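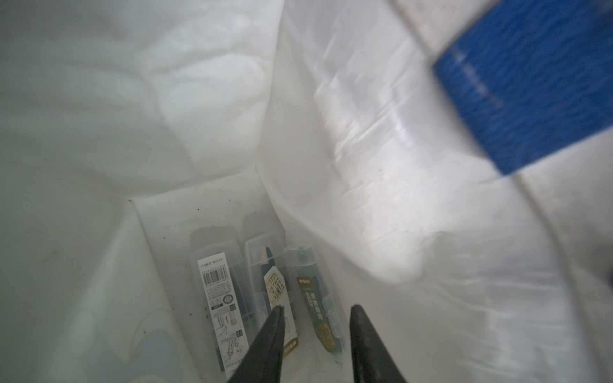 Why does the metal surcharge on our invoice differ from the surcharge on the order confirmation?

The surcharge on an order confirmation is an estimate based on the reference price for the month the order is placed. The surcharge on the invoice uses the reference price for the month of shipment. Where the contract carries a fixed surcharge, both documents must show the same figure, and any difference should be reported through the Jirnia billing desk.

Ticket subject: Surcharge recalculated on fixed-price aluminum contract
Product: Jirnia Billing, contract pricing module
Customer: Stirken
Opened by: Modupe Nwankwo, Accounts Payable
Priority: High
Status: Resolved

Customer statement
Stirken holds a contract with the Menellow mill for 400 metric tons of aluminum sheet. The contract fixes the metal surcharge for its full term. The June invoice file contains 52 lines. Each line shows a surcharge 5 percent higher than the contract figure. The base price, freight and tax rate are correct. Payment of the file is on hold until corrected invoices are received. Please confirm whether earlier files are affected.

First response, 9:40 a.m.
The ticket has been received and assigned to Contract Pricing. The customer is asked to supply the signed surcharge schedule and one order confirmation from the same contract. No invoice should be canceled or re-entered on the customer side while the review is open.

Customer reply, 10:25 a.m.
Both documents are attached. The confirmation shows the fixed surcharge. Our receiving records at the Gaete warehouse agree with the invoiced weights, so the difference is in price only.
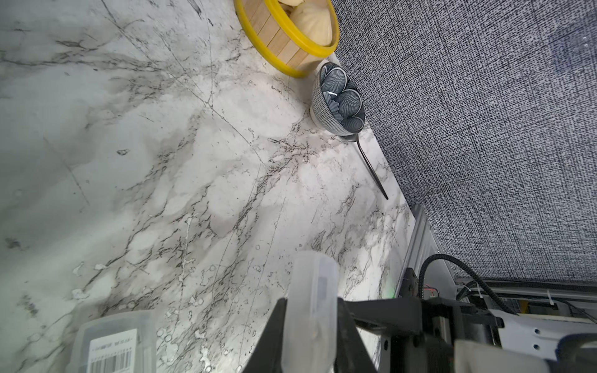
Bamboo steamer basket on a marble countertop, with a small ceramic bowl nearby.

Investigation, 1:15 p.m.
The contract record was compared with the signed schedule. The fixed surcharge had been entered correctly. The surcharge type, however, had been changed from "Fixed" to "Monthly" when the delivery address was updated to Gaete. The address form reloads the mill's default terms when it is saved, and Menellow's default is a monthly surcharge. The change was not shown on the confirmation screen.

Earlier files were checked against the same schedule. They were issued before the address update and carry the correct surcharge. No credit is due on them.

Corrective action, 3:50 p.m.
1. The surcharge type on the contract was reset to "Fixed" and locked.
2. The June file was withdrawn and reissued with the contract surcharge on all lines.
3. A request was sent to Development to stop the address form from reloading default terms on active contracts.

Until the form is changed, address updates on fixed-surcharge contracts should be submitted to the billing desk by ticket. The desk will make the change and return a copy of the contract terms for approval.

Customer confirmation, 4:30 p.m.
The reissued file has been received and matches the contract. The payment hold has been lifted. Please leave the ticket open until the withdrawn invoices no longer appear in our statement of account.

Closing note
The withdrawn invoices were cleared from the statement in the overnight run. The development request remains open under its own number, and Modupe Nwankwo has been added to its notification list. Ticket closed with the customer's agreement.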